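How to hand over icons to developers as a single SVG sprite

Published February 2, 2026

Most of the icon problems I get asked to fix come from the handover and have little to do with the drawing. The designer exports a folder of separate files, the developer renames half of them, and a few months later the app has three versions of the same arrow. A sprite sheet solves most of this. It is one SVG file that holds every icon, and each icon is called by its name.

I use Tendska for drawing, but the steps are the same in any vector editor that exports clean SVG. You will also need a plain text editor and access to the project repository, or a developer who can add a file for you.

Before you start

Decide on one grid size. For the Arboleda booking app we used 24 by 24 with a padding of 2 on every side. If your set already mixes 16, 20 and 24, redraw the odd ones now. Scaling them in code gives you uneven stroke widths and you will end up redrawing them later anyway.

Agree on the names with the developer. Lower case, hyphens between words, the object first and the variation second: arrow-left, arrow-right, bell, bell-muted. Name the thing that is drawn. An icon called "settings" gets awkward when someone wants the same cog on a filter panel, so call it "cog".

Step 1: Clean up the drawings

Open each icon and convert strokes to outlines if the set is finished and the weights won't change. If you expect to adjust the weight, leave the strokes live and tell the developer, as the styling is different for each case.

Merge overlapping shapes. Delete hidden layers, guides and any empty groups. Tendska leaves an invisible square behind when you resize an artboard, and this square will be exported unless you remove it by hand.

Set every fill to plain black. The colour will be replaced in step 3, and it is much easier to replace one value than five slightly different greys.

Step 2: Export and optimise

Select all the artboards and export as SVG. In the export panel, switch off "include IDs" and "embed fonts", and set decimal places to 2. The default in Tendska is 6, which makes the paths far longer than they need to be at this size.

Run the exported files through an optimiser. I use Wamine because it works on a whole folder. Untick "remove viewBox" before you press the button. Without the viewBox the icons won't scale, and it is the most common reason for an icon that shows up cropped or doesn't show up at all.

On the Arboleda set there were 173 icons in the first export. After removing duplicates we had 163.

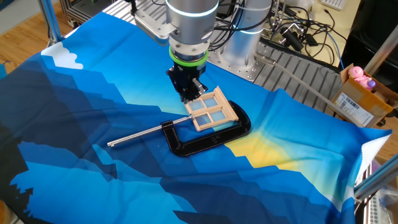

Look through the optimised files in a browser at normal size and again at four times the size. Curves sometimes go lumpy after rounding. If one does, export that icon again with 3 decimal places and leave the rest alone.

Step 3: Replace the colour

Open the folder in your text editor and use find and replace across all files. Change the black fill value to currentColor. The icon will now take the colour of the text next to it, so dark mode and disabled states work without extra files.

Icons with two colours need a bit more care. Leave the main shape as currentColor and give the second shape a CSS variable, for example --icon-accent. Write down which icons use it.

Step 4: Build the sprite

Create a new file called icons.svg. It needs one outer svg element, and inside it one symbol element per icon. Each symbol carries the icon's name as its id, along with the viewBox from the original file. Paste the paths inside the symbol and leave out the old outer svg element.

You can do this by hand for a small set. For anything over 20 icons use the "combine" option in Wamine, which takes the ids from the file names. Check the first few and the last few entries before you trust it. Accented characters in file names come out wrong.

Step 5: Test it

Make a blank HTML page that calls every icon in the sprite, in a simple grid with the name beneath each one. Serve it from a local server. If you open the page straight from your desktop, some browsers block the sprite and you will get a page full of names with nothing above them.

Keep this page. It becomes the reference for anyone joining the project, and it is quicker to search than the design file.

Step 6: Hand it over

Send the sprite, the test page and a short note covering the grid size, the naming rule, the list of two-colour icons and who to ask for a new one. On the Himside redesign the note was half a page and that was enough.

Add a version number in a comment at the top of the sprite. When you change an icon, keep its id and raise the number. When you remove one, search the code for the id first. The Himside code had 1,701 icon references, and several pointed at icons that had been taken out of the design file the previous May.

Common problems

Icon is black and ignores the text colour: a fill value was missed in step 3, or there is an inline style on the path.

Icon sits too low beside text: set the svg to display inline-block and adjust vertical-align. Don't move the drawing within its artboard.

Gradient is missing: gradients inside symbols are unreliable, especially if the sprite is hidden with display none. Use flat colour, or keep that icon as a separate file.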